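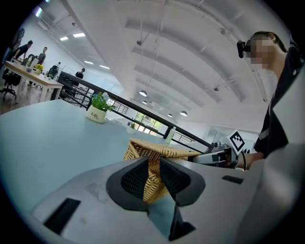 Ketville wants to put 600 potted plants in its schools and public offices by the end of winter, on the strength of a claim that they will clean the air. The plan came before the town council in December with a price of $3,000 for the first batch and very little else in the way of paperwork. Few people object to a plant. A leafy green thing with a few small pale flowers, in a small white pot with the word "Life" on it, cheers up a table, and if the council had asked for money to cheer up tables there would be less to write about. What it asked for was money to cut down on headaches, stuffy rooms and sick days.

The supplier is Skindora, a plant subscription firm that moved into the old Rantala feed store last spring. Its brochure, handed out at the meeting, says each plant "actively refreshes" the room it sits in. It does not say how much, how fast, or what is being refreshed out of the air. A line at the bottom of the last page refers readers to testing that was "carried out independently." The brochure does not name who carried it out.

Asked for the results, Skindora's sales manager, Dae-han Wang, sent over a two-page summary. The test used a sealed box and one plant. A small amount of solvent vapor was put in, and a day later there was less of it. Wang said the finding was "in line with what customers tell us."

That may be so. But a classroom is not a sealed box. Doors open, kids come and go, and even a badly aired room swaps its air with the outside many times over in the course of a day. Studies of this kind have been done for decades, and the usual trouble with them is the jump from the box to the building. To get the same effect in a normal room you would need so many plants that there would be no place left to sit.

Parvaneh Bagheri, who taught chemistry at the high school for years and still goes to most council meetings, made this point from the floor. "One pot per classroom will do what one pot per classroom does," she said. "It will need watering."

The council was also shown figures from a trial at the Ikier Street offices, where plants were set out on desks in the fall. Staff there took 1,138 hours of sick leave over the trial period, down from 1,204 in the same stretch a year before. Council member Anselmo Arruda, who is backing the plan, called that "a real drop you can take to the bank."

It is a drop of 66 hours, a little over eight working days, spread across a whole building. One person getting over a bad back would cover it. The trial had no second building to compare with, and the town's personnel office confirmed that two jobs at Ikier Street stood empty for part of the fall. People who have not been hired do not call in sick. The handout left that out, and Arruda said he had not known about it when he spoke.

He still wants the plants. "Even if it's half as good as they say, it's cheap," he said by phone.

Whether it is cheap depends on what comes after. The $3,000 pays for the first 600 plants and their pots. It does not pay for the care plan, which Skindora lists as optional and bills by the month. The council's draft does not say who waters the plants over the summer, when the schools are shut, or what happens to the ones that die. Wang said replacement terms "would be worked out with the client." The price of the care plan was not in the packet, and he declined to give it before a contract is signed.

There is another thing the money could go toward. Two of the town's school buildings have vents that were last looked at before the current superintendent took over. Teemu Juntunen, who runs building maintenance for the district, said he has asked for new filters twice and been told to wait for the next budget. He would not be drawn on the plants. "I've got nothing against them," he said. "I'd like the filters."

Rehema Mrema, who has two children at the elementary school, said parents were told about the plan in a newsletter that described the plants as "natural air purifiers." She wrote back to ask what was wrong with the air. She has not had a reply. The district said it does not measure air quality in classrooms on a regular basis, so there will be no before-and-after numbers to check the claim against unless someone starts measuring now. No one at the meeting offered to.

The council put off a vote and asked Skindora for the full test report. It is due back on the agenda at the next regular session, 7 p.m. at the town hall. Written comments can be left with the clerk up to noon on the day of the meeting.

14 comments | 37 shares

Contact the newsroom | Copyright Ketville local news desk. All rights reserved. | Back to top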